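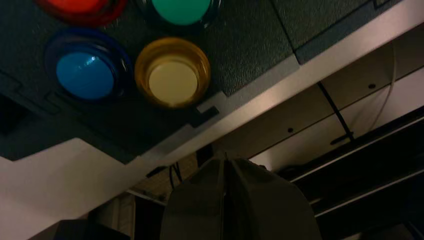
Yoshinori Hirose said the Lavel account was off by 126 dollars, that it had been off by 126 dollars since March, and that he would sooner eat his own necktie than sign it that way.

Hinata had been at the firm long enough to know he meant it, or at least that he meant it until lunch. She took the folder back to her desk, which was the one by the radiator, and opened it at the first page for what felt like the whole of her adult life. Lavel sold curtains. It had one shop in Furgate and a van, and old Mr. Ishida, who ran it, kept his receipts in a cookie tin with a picture of a lighthouse on the lid.

She liked the tin. It smelled of ginger and pencil shavings, and everything in it was folded in half and then in half again, as if Mr. Ishida had been mailing the receipts to somebody very small. She flattened them with the side of her hand and made piles. Thread, hooks, gas for the van, a box of doughnuts that he had marked "staff" though there was no staff but his nephew.
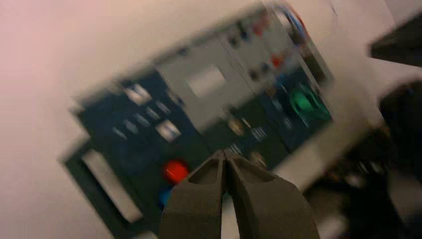

By the time the others had gone home she had found 100 dollars of it, written down twice in the bank charges, once in blue ink and once in pencil. That left 26, and 26 is a worse number than 126 when you're tired. She went through the van. She went through the hooks. Then, because the kettle was boiling anyway, she telephoned the shop.

"Oh," said Mr. Ishida, after she had explained it, and she could hear him pull up a chair. "That would be the flowers."

"What flowers?"

"For your Mr. Hirose. When his wife was in the hospital, in March. I didn't know whether it was business or not — he does my books, so I thought it might be — and then I thought it wasn't very nice to put a man's flowers through his own ledger. So I took the receipt out again. I suppose I didn't take out the rest of it."

Hinata thanked him, and asked after the nephew, and listened to quite a lot about the nephew. Afterward she wrote "owner's drawings, 26.00" in her neatest hand and put the folder on Mr. Hirose's chair, where he'd have to pick it up before he could sit down.

He signed it before his coffee. He asked what the 26 had been, and she said it was personal, and he looked at her over his glasses for a moment and then went to water the fern.

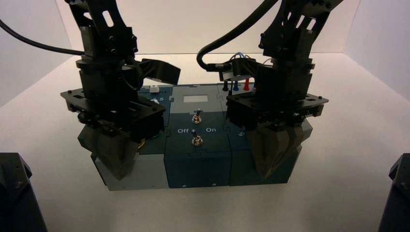 Two silver toggle switches on top of the box.

By Agata Sartori
7 July 2022

Print this story | E-mail this story

Comments (3)

Shota Kubo
My father kept his receipts in a tin too, only his was for shortbread. I did his taxes for years and I can still smell it. Thank you for this one.

ledger_lady
Would have liked to know if the wife got better!

Ueda
Drawings is right, well done Hinata. I once chased 5 cents for two days and it was a bus ticket.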